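Storing and packing opened chips in a small kitchen

Posted by Orsolya Farkas, Saturday, March 23, 2019

We buy a lot of snacks from the Asian grocery in Landthorpe, mostly potato chips in long narrow boxes and small packets of other things. I have one drawer for all of it. The boxes get crushed under cans and the packets slide to the back. Is it better to keep chips in the box or tip them into a jar? Also, a few of the labels are only in Chinese and my son wants to know which ones are baked.

Meinir Dafis

Leave them in the box until you open it. The cardboard takes the knocks - the bag inside does very little. Stand the boxes on end like books, with the flavor label facing out, and put the cans somewhere else. I use a Bririco bin in the drawer and it holds 7 boxes. Once a box is open, fold the inner bag down, clip it and eat it within three days. A jar is fine if the lid seals well, but you lose the date and the flavor name.

Small packets go in a second bin in front, or they disappear again.

Csaba Katona

Jar. Never had a problem.

Clémence Collet

For the labels, look for 非油炸, which means "not fried." It is often printed large. If you also see 焙烤型膨化食品, that is a baked-type puffed snack. 马铃薯 is potato. Flavor is usually in a smaller label, and 烧烤味 is barbecue flavor. Not fried doesn't mean low salt, so check the panel if that matters to you.

I agree with Meinir about standing them up. Before you put a new lot away, lay everything out on a table or bed and sort it by date, oldest to the front. The yellow box I have has all four of those on it, so your son can match the characters.
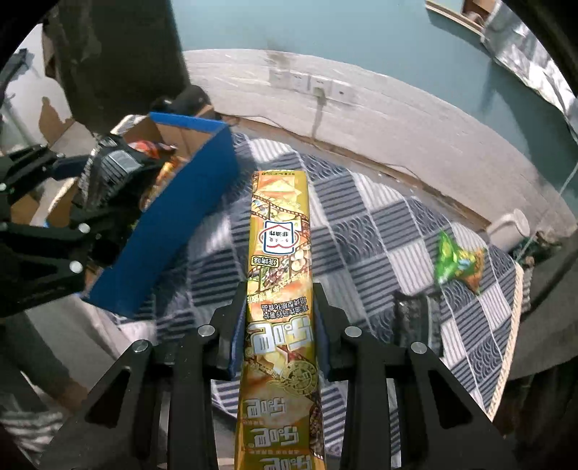
Related: Keeping crackers crisp in a damp pantry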